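Search this blog
Type and press enter

The tray fault, continued
30 Nov 2022

Readers of the last post will recall that the arm at the Brarnstead unit had started giving me false grips. The controller reports an object held, the arm goes off to the tray and opens over it, and the log records a successful place of something that was never picked up. I had put the fault down to the Reltorora finger pads and replaced them. The fault came back after 28 cycles.
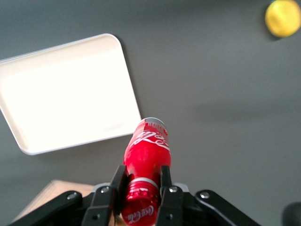

Gripper closed at the cap end, tray upper left.

The grip check is simple. If the fingers stop short of fully closed and the motor current is above 30 per cent of its limit, the Tekleab controller sets the "held" flag. The flag should clear when the fingers open. Mine cleared only if they opened past 80 per cent of full travel, and I had cut the opening stroke in January to save time. On a short stroke the old flag stayed set, and the next pick inherited it.
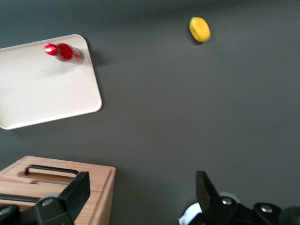 So the pads were innocent and I owe the supplier a polite email. Putting the stroke back cured the symptom, but I don't like a status flag that depends on how wide the fingers happen to go. I have moved the reset to the start of the open command and added a second current reading after the lift. It costs 2 seconds a cycle.

There is a safety side to it as well. With a stale flag the arm uses its loaded speed limits, and the collision threshold is raised to allow for the weight — a poor state to be in when reaching past a hand. The guard stays shut until I have checked that part properly.
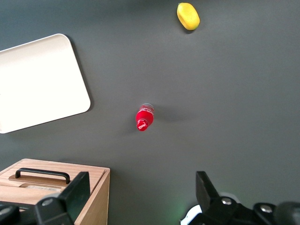
Nuria Lemma wrote in to say that her Undetti cell did much the same after a firmware update, and that the second reading missed light objects until she let the arm settle before taking it. I haven't put a delay in yet. It is next on the list, along with logging the raw current instead of only the flag.

This site uses cookies. Accept | Settings

Contact | Copyright | Back to top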